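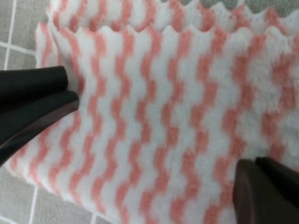
Thick fabric is where the cheap fingers stop being cheap, according to Felicja Lis, and most of the people who have run the Gilstead bench for more than a week agree with her. A rigid part gives a gripper something to close on. A blanket moves out of the way, or comes up two layers at a time.

The Gilstead workshop spent most of May comparing two sets of fingers on the same arm. The first set, sold by Olszewski, is hard plastic with a plain face. The second, from Tallevine, has a softer pad and costs nearly three times as much. Both bolt to the same gripper body, and swapping them takes a few minutes with a hex key. The controller is a Prurnidus unit, two years old, which was left on its standard settings apart from the closing force.

The task was simple to write down. The arm had to take hold of a single layer of folded cloth on the floor, lift it clear and put it down a short distance away. Tea towels, pillowcases and fleece were all used. The fleece included a pink and white zigzag piece with a wavy edge, and its pile is deep enough that the fingers sink in before they meet any resistance.

In all there were 2,141 attempts with the plain fingers and 1,520 with the padded ones. The numbers do not match because one of the padded tips split and the replacement was slow to arrive. Of the plain attempts, 1,311 ended with one layer lifted and put down in the right place. The padded fingers did better on tea towels and pillowcases. On fleece the gap nearly closed, and on some mornings the plain fingers were ahead.

Eugeniusz Jasińska, who set up the tests, puts this down to friction. The padded tip grips the top of the pile well, but it also drags the fabric sideways as the fingers close, and the layer underneath comes with it. The plain tip slides through the pile and pinches lower down.

"You want it to slip a bit first," he says. "Then you want it to stop slipping. We haven't found a pad that does both."

The wrist camera caused more trouble than either set of fingers. At close range a repeating pattern fills the view, and the software had difficulty telling the edge of the top layer from the edge of the one behind it. Plain grey cloth was worse still. Raising the arm by 5 centimetres before the last look helped with both, at the cost of a slower cycle.

The workshop has kept the plain fingers on for now. A second camera, mounted to one side, is due to go up once the bracket has been printed, and the fleece runs will be repeated with it.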